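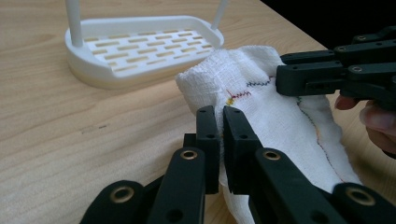
Cloth task with two hand-held grippers, next to the dish rack.

Progress report for September
Prepared by Roksolana Tymoshchuk for Werkarum
Project: comparison of grippers for soft household items

1. Work in this period

In September we continued the comparison between the Drodari finger set and the Revar finger set. Both sets were tried on the same cloth, a thin woven one with colored zigzag stitching. We chose it in August after the first towels were too easy for both sets. We have now 2,830 recorded grasps in total, and all of them are labeled. Bohdan Tymoshchuk did the labeling and also wrote the small program which sorts the grasps by result.

The main difference between the two sets is at the edges of the cloth. When the fold is thick, both sets hold it well. When there is only one layer, the Revar fingers lose it more often, mostly in the moment when the second gripper begins to pull. The Drodari fingers close slower but they keep the cloth. We do not yet know if the reason is the pad surface or the closing force, and I would prefer not to guess in this report. 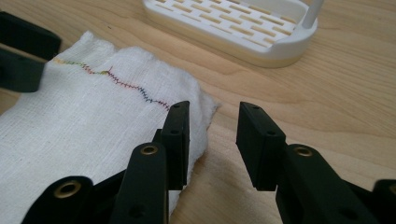

Open jaws at the frayed edge of the cloth.

2. Problems

The frayed edge is still the most difficult place. Loose threads can stay between the pads after opening, and then the next grasp begins from a wrong position. We now check the pads after every 16 grasps, which costs time but gives cleaner data.

The Derkach controller lost its connection 6 times. Bohdan changed the cable and after this it happened one time more. We have asked the supplier for a new firmware version and wait for the answer.

3. Budget

Spending is inside the plan. We bought 2 spare sets of pads from the materials line. The money for the second controller is not used yet — we would like to keep it until the connection question is clear.

4. Next period

We will repeat the edge grasps with exchanged pads, so that each finger set is tested with the pads of the other. After this we start with wet cloth. We ask for your agreement to move the test of rigid items to the last work package, as the cloth part needs more time than we planned.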